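Two Hands in a Back Bedroom

Zixuan Fang answers the door with a screwdriver behind one ear and starts talking before I have my coat off. The back bedroom of the house in Potthorpe hasn't had a bed in it since April. It has a bench, a pair of metal forearms bolted to a frame, a desktop computer with its side panel off, and a label reading LETERO in marker pen.

"That's the whole machine," Fang says. "Letero is the arms, the hands and the code. The name doesn't mean anything. I needed something to call the folder."

Fang fixes office printers for a living and had never built anything with more than one motor until a friend, Domingo Alarcón, handed over a box of small servos he was tired of storing. The first hand took eight weeks. The second went faster, and then came the part Fang likes best, which happens on a screen.

Every move the arms make is tried first in a simulated kitchen that Fang put together in the evenings. The job at the moment is moving food from one dish to another with two hands, without knocking anything over.

"I ran it 3,366 times before I let the real arms have a go," Fang says, and pulls up the log to show me, scrolling happily. "I was going to stop at 3,000, but it was a Saturday and it was raining, so I left it going and made soup."

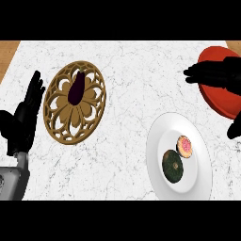

The simulated kitchen, with an eggplant on the trivet and both hands at the counter.

I ask about the marble. Fang laughs. "My own counter is beige! If I get to make a kitchen up, I'm having marble." The trivet was harder to justify. All those loops and holes give the software more edges to work out, and a plain disk would have run quicker. "But I wanted it to deal with fussy stuff. Real kitchens are full of fussy stuff."

The eggplant is there for its shape, fat at one end and narrow at the other. "A ball is kind. An eggplant rolls in a curve, and you have to decide where to hold it. I spent 12 evenings on where to hold it."

The real forearms still have problems. The left wrist has play in it, and one thumb sticks when the room is cold. Jingyi Lu, who shares a workshop in Besness and has a decent lathe, is turning a new wrist collar, the third so far. "The first two were my fault," Fang says. "I measured from the wrong side. Twice!"

Before I go, Fang runs the real arms for me with a rolled-up sock on the bench. The right hand comes across slowly, closes, lifts the sock a little way and drops it on the floor. Fang is delighted — it lifted! — and is already on the floor, looking for the sock under the bench, explaining what to change in the grip.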